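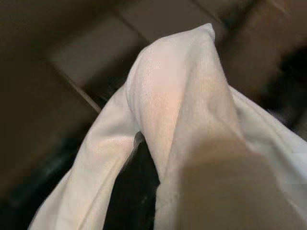 Pruvetti cloth gripper – gallery

We offer the Pruvetti kit for laundries and hotels which want to try a robot for soft items. The wrist camera stays near the fabric, so your staff can follow the work on a screen. The kit is in its second version since January.

White cloth over a brown tiled floor, with one finger of the gripper close in front. The fold stands up in a narrow peak – such a shape is a good place for a grip.

The finger set is sold separately, order number 241. For a trial at your place, please write to Ekaette Osagie. Questions about spare parts go to Ihor Semeniuk, extension 103.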